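The Long Goodbye to the Brown Couch
Sverre Strand has been fixing other people's sofas for 30 years. He would like you to stop apologizing for yours.

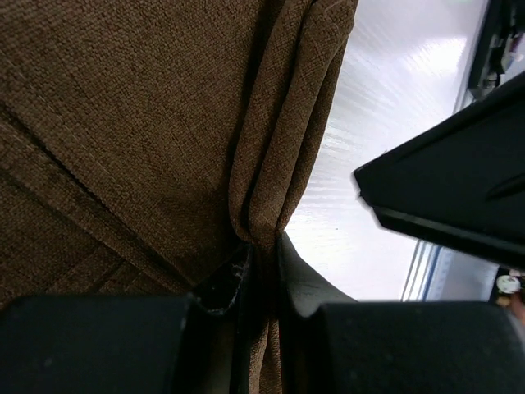

Every family I know has a piece of furniture it has been meaning to get rid of since the last century. In ours it was the couch my parents bought in Cledcombe, on credit, after an argument conducted mostly in the parking lot. It outlived two dogs, one marriage and a carpet that had been sold to us as permanent. Furniture like that tends to be brown. A coarse brown weave, with tan and olive threads mixed in among the chocolate, can absorb a decade of spilled gravy and look no different at the end of it, and I suspect the people who designed such cloth had children.

Strand works out of a former bakery in Skeritport, where the front window still promises fresh rolls. He gets a hopeful walk-in most mornings. "I tell them the rolls are stuffed with horsehair," he says. "Then they leave, or they ask me about a chair."

More of them are asking about a chair. When he started, the trade was dying on schedule. A new sofa cost less than new fabric for an old one, and the new one came with a cup holder. He got by on dentists' waiting rooms and a contract for restaurant booths. Then came the sofa in a box, which arrives rolled up like a sleeping bag and sags, by his account, at a rate you can set a watch by. Customers who had bought two of those began looking at their grandmother's settee with new respect.

Respect has a price. Strand charges 2000 dollars to take a three-seater down to the frame and build it back up, and he asks people to sit down before he says so, on something of his, so they can feel the difference while they go pale. A plain dining chair seat is 300 for the set. He'll also tell you when a couch isn't worth the trouble, which he does by knocking on the arm and looking sad.

The cloth is its own headache. Strand used to order from Lunditex, which made a heavy nubby tweed in 13 colors, nine of which were brown. The line was dropped one November without so much as a letter. He bought what was left and keeps it on the top shelf, where he can see it from his bench, like a man with a good cellar. Customers who want it have to explain where the couch will live and whether there is a cat.

His rival, if the word fits a man he has lunch with, is the Bahrami shop across the river, which does curtains and headboards and has a website. Strand has a phone. He answers it when his hands are free.

I brought him our couch this spring, after my mother moved to a smaller place and declared that she had never liked it. He knocked on the arm. He didn't look sad. Under the seat he found a bus ticket, a great many pencils and my brother's retainer, reported stolen in eighth grade.

We talked about new fabric. I had in mind a dark green, something grown-up. My mother, on speakerphone, asked whether he had anything in brown.

It goes back up the stairs on Sat 19 June, if my brother remembers to borrow the van. The retainer is in the mail.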